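Oil Finish or Varnish for a Table You Use Every Day

Hutham Home Workshop Newsletter
05/07/2025 · 5 min read · 87 shares · 11 comments

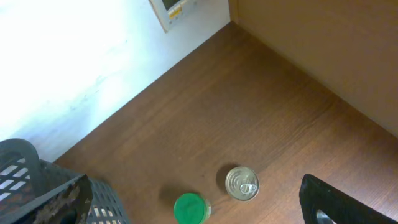 Which finish is better for a table where people eat every day?

For most families I would choose hardwax oil. It gives a bit less protection than varnish against a hot pot, but you can repair one bad place in an evening without touching the rest of the table.

I have received this question in many forms during the spring, so I decided to write down everything in one item. I am not a chemist. I learned finishing in a small furniture shop, first in my own country and later here in Hutham, and what follows is mostly from my own tables and from the tables which customers brought back to me.

Let me start with the difference. Varnish makes a film on top of the wood. Water stays on the film and you wipe it off. Oil goes into the wood and leaves almost nothing above it, so your hand feels the grain. Hardwax oil is between the two. It goes in like oil, but the wax part stays near the surface and closes it a little.

A film is strong until it breaks. When a knife or a belt buckle goes through varnish, water can enter at that point and move sideways under the film, and after some months you see a white or gray area which is bigger than the scratch. To correct this properly you must sand the whole top. I did such a job in March on a dining table from a house on Medrano Street, and it took me two full days, without counting the drying.

With oil, the same scratch is a small problem. You sand the place with fine paper, always along the grain, you put a little oil, you wait, and you wipe what remains. On the next morning you can see a slightly darker spot. In my experience it becomes even with the rest after two or three weeks of normal use.

What oil does not like is standing water. A wet glass left overnight will make a ring. A wet flower pot will make a worse ring. If you have small children, or if you know that you are not a person who wipes the table after dinner, then please take varnish and do not feel bad about it. A finish must fit the people in the house.

How I apply hardwax oil

Sand the top to 120, then 150. Many people continue to 240 because it feels nicer, but very smooth wood takes less oil and the protection is weaker. Vacuum the dust, and then go over the surface with a cloth that is only a little damp. Let it dry fully.

Stir the can well, down to the bottom. The wax sinks and if you only shake the can it will stay there. Put on a very thin coat with a white pad or a short brush. When you think it is thin enough, take off half of it with a clean cloth. I say this to every customer and still the most common fault that I see is too much oil. A thick coat stays sticky for days and it collects every hair from the cat.

Wait one night. Do a second coat in the same manner, even thinner. Two coats are enough for most woods. Oak sometimes wants a third one on the ends of the boards, where it drinks more.

Please be careful with the cloths. Cloths with oil on them can heat up by themselves and start a fire when they lie in a pile. I put mine in a metal bucket with water and close the lid, and later I spread them flat outside until they are stiff. Do this also when you are tired and it is late.

The table can be used gently after two days. For hot dishes and for wet cleaning, wait some 29 days, or simply say one month. Until then use a dry cloth.

Care during the year

Use water with a small amount of mild soap. Do not use kitchen spray for grease, and do not use the rough side of the sponge. If the surface begins to look dry near the chairs, which is where the arms rest, give it one thin coat of maintenance oil in this area only. My own kitchen table gets it once a year.

About color. All oils make the wood warmer and darker, and red or brown woods change the most. To see the color before you start, wipe a corner with a cloth and plain water. The wet color is very near to the oiled color. If you find it too dark, you can look for an oil with a little white pigment, but try it first on the underside of the table.

Several readers wrote to ask about old tables where the finish is unknown. Put one drop of water on a clean place and wait ten minutes. If the drop stays round, there is probably a film or a lot of wax. If it goes flat and the wood becomes dark, it is oil, or there is not much finish left. You cannot put hardwax oil over varnish. It has nowhere to go, and you will wipe it all away or, worse, leave it on top. The old film must come off first.

Our supply shelf

We now have the Flakon applicator pads again, in the white and the beige type. The white one is for the last coat. We also keep the Rulletti cotton cloths in packs, already washed, so they leave less fluff. Both are on the shelf beside the front counter.

The next evening class on finishing tables is open for registration at the shop. Each person brings one board or a small table top, not longer than your own arm please, as the benches are narrow. Old clothes are a good idea. The oil does not come out of cotton.

This newsletter goes to 1,475 readers. If you have a question on finishing, reply to the message and I will try to answer in the next issue.

Recent items
Why Your Drawer Sticks in Summer
Sharpening a Card Scraper Without a Special Tool
Three Glues We Keep in the Shop
How to Move a Heavy Table Through a Narrow Door
Reading the Grain Before You Plane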